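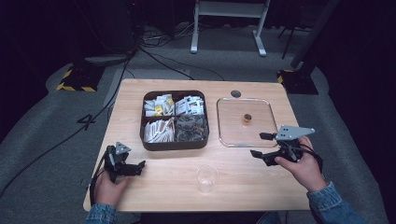 The fault that cost the Hadau station most of April did not stop anything. No alarm sounded, no motor tripped, and the logging software reported every session as complete. It was found only when a model trained on the recordings began closing its jaws short of the tea bags it was meant to pick up.

Hadau is the hand-held gripper set used at Mallau, where a person sits or stands at a table with one gripper in each hand and carries out a small task while the tools record jaw opening, position and a close camera view. The task in question was sorting drinks supplies. A divided tray holds sachets and tea bags, and the wearer takes items out singly. The recordings are then used to train a two-armed robot, which never sees the person at all – it learns from the tools.

The batch contained 3352 recordings. When the robot was first run on the resulting model, it handled the paper sachets acceptably and failed on the mesh tea bags. In 39 trials it lifted a mesh bag cleanly in 8. In the rest it either closed above the mesh or caught a string and dragged the neighbouring bags with it.
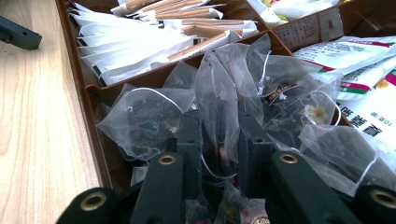 Vasiliu

The first explanation was the material. Mesh bags are a poor target. They are thin and shiny, they wrinkle, and their strings lie across one another. The engineers at Mallau spent the better part of two weeks on this theory, adjusting the lighting and the image settings. Neither made any difference to the success rate.

The second explanation was the jaw encoder, and this was closer. Each Hadau gripper measures the opening of its fingers with a small sensor on the drive shaft. The sensor was tested on the bench and found to be within limits on both tools. What had not been tested was the path between the sensor and the recorder, which runs through a cable leaving the back of the grip.

On the right-hand tool, the cable's screen had parted inside the strain relief. With the tool held still the connection was sound. With the wrist turned inwards, as it is when reaching down into a tray compartment, the screen opened and noise got on to the line. The recorder rejected the damaged readings, as designed, and filled the gaps by repeating the last good value. This was also as designed.

The result was a jaw signal that lagged the hand by up to 32 milliseconds, and only during the reach. On a stiff paper sachet standing upright in its compartment, a late jaw matters little. On a soft bag in a heap it decides whether the fingers close on the mesh or on air.

Three separate protections had therefore worked correctly and hidden the fault between them. The recorder discarded bad data. The filling routine kept the file continuous. The session check, which looked only for missing frames, found none missing and passed the file. The count of repeated values was written to a log, but no limit had been set on it and the log was not part of the daily check.
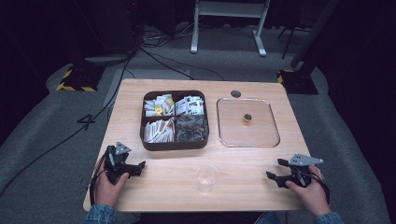
Tabletop sorting at Mallau, with a gripper in each hand and the divided tray at the back of the table.

The repair took less than an hour. The cable was replaced and the new one given a longer strain relief, clamped further down the grip so that the bend is spread along its length. The same change was made to the left-hand tool, although its cable tested good.

The changes to procedure are more useful to other users of this equipment. Any recording in which repeated jaw values exceed a set share of the total is now held back for review. Before each session the wearer turns both wrists through their full range with the jaws opening and closing, and the trace is compared with a stored reference. A cable is treated as a wearing part and changed on a fixed schedule, whatever its condition.

There is a safety point as well. The same cable type and the same filling routine are used on the Stonar arm that runs the finished models. A held value in a recording spoils a training file. A held value on a powered arm means the controller believes the jaws are somewhere they are not, and may go on closing them. Mallau has since altered the Stonar controller so that it stops the arm after a short run of repeated readings instead of carrying on with the last one.

The affected recordings have not been thrown away. Those taken with the left tool alone were cleared for use. For the others, the delay can be estimated by comparing the jaw signal with the finger positions in the close camera view, and a correction script is being tested. Until it has been checked against fresh data the files remain out of the training set, and the mesh tea bags are being recorded again.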